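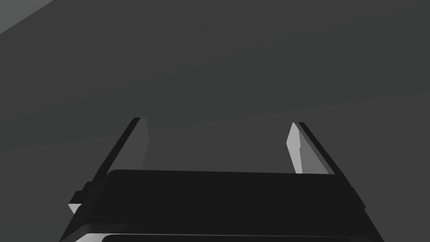
모카라떼 님 댓글로는 보증금 얘기부터 집주인에게 문자로 남겨 두라고 하시던데, 그건 오늘 저녁에 하려고 합니다. 그 전에 결로 문제 자체를 여쭤봅니다.

작년 가을에 북향 원룸으로 이사 왔습니다. 11월 들어서면서 아침마다 창문 아래쪽에 물이 고이고, 침대 머리 쪽 벽지 모서리에 검은 곰팡이가 올라옵니다. 창은 이중창인데 바깥쪽 창이 뻑뻑해서 끝까지 안 닫힙니다. 난방은 실내온도 18도로 맞춰 놓고 출근할 때는 끕니다. 빨래는 방 안에서 말립니다. 베란다가 없습니다.

지금까지 해 본 것은 창에 뽁뽁이 붙이기, 염화칼슘 제습제 두 통 놓기, 락스 희석해서 벽 닦기입니다. 닦으면 일주일쯤 괜찮다가 같은 자리에 다시 생깁니다. 제습기를 사야 하는지, 벽지를 뜯어야 하는지 모르겠습니다. Ullov에서 나온 소형 제습기를 보고 있는데 물통이 2000ml입니다. 원룸에 이 정도면 되나요? 가격은 중고로 알아보는 중입니다.

작성자 겨울창문

북쪽방3년차
제습기보다 빨래가 먼저입니다. 방에서 빨래를 말리면 그 물이 전부 공기로 나오고, 밤에 제일 차가운 벽에 붙습니다. 가까운 코인세탁소 건조기만 써도 아침에 창 닦는 일이 많이 줄어듭니다.

난방을 완전히 끄고 나가는 것도 좋지 않습니다. 벽이 식었다가 저녁에 갑자기 더운 공기를 만나면 물이 맺힙니다. 외출할 때는 2~3도만 낮춰 두세요. 환기는 아침에 10분, 자기 전에 10분, 창과 현관을 같이 열고 합니다. 창만 조금 열어 놓고 오래 두면 창 주변 벽만 차가워집니다.

침대는 벽에서 한 뼘 정도 떼세요. 저도 머리맡에 곰팡이가 있었는데 침대 옮기고 나서 그 자리는 더 안 번졌습니다.

물통은 2000ml면 원룸에서 쓸 만합니다. 다만 빨래 말리는 날은 밤사이에 차서 멈출 수 있으니 자기 전에 비우세요. 그리고 겨울에 쓰실 거면 제품 설명에서 사용 온도 범위를 꼭 보세요. 컴프레서식은 방이 추우면 제습량이 뚝 떨어집니다.

ㅇㅇ세입자
저는 그냥 이사했습니다. 북향은 답 없어요. 뽁뽁이는 떼고 나면 자국 남습니다.

도배하는집
벽지를 눌러 보고 결정하세요. 눌렀을 때 축축하거나 들떠 있으면 안쪽 석고보드까지 젖은 경우가 많아서 겉만 닦아서는 계속 올라옵니다. 이때는 그 부분을 뜯고 완전히 말린 다음에 곰팡이 제거, 방지제, 도배 순서로 갑니다. 말리는 데만 며칠 걸립니다. 단단하면 아직 표면이니 닦고 말리는 것으로 충분합니다.

락스 쓸 때는 창을 열고 장갑을 끼고, 다른 세제하고 절대 섞지 마세요. 분무기로 뿌리지 말고 키친타월에 적셔서 붙여 두었다가 물걸레로 닦아 냅니다.

바깥창이 안 닫히는 것은 롤러나 레일 문제일 가능성이 큽니다. 레일 먼지부터 빼 보고 그래도 안 되면 집주인에게 수리를 요청하세요. 벽지를 세입자가 먼저 뜯으면 나중에 말이 길어집니다. 뜯기 전에 허락을 문자로 받아 두세요.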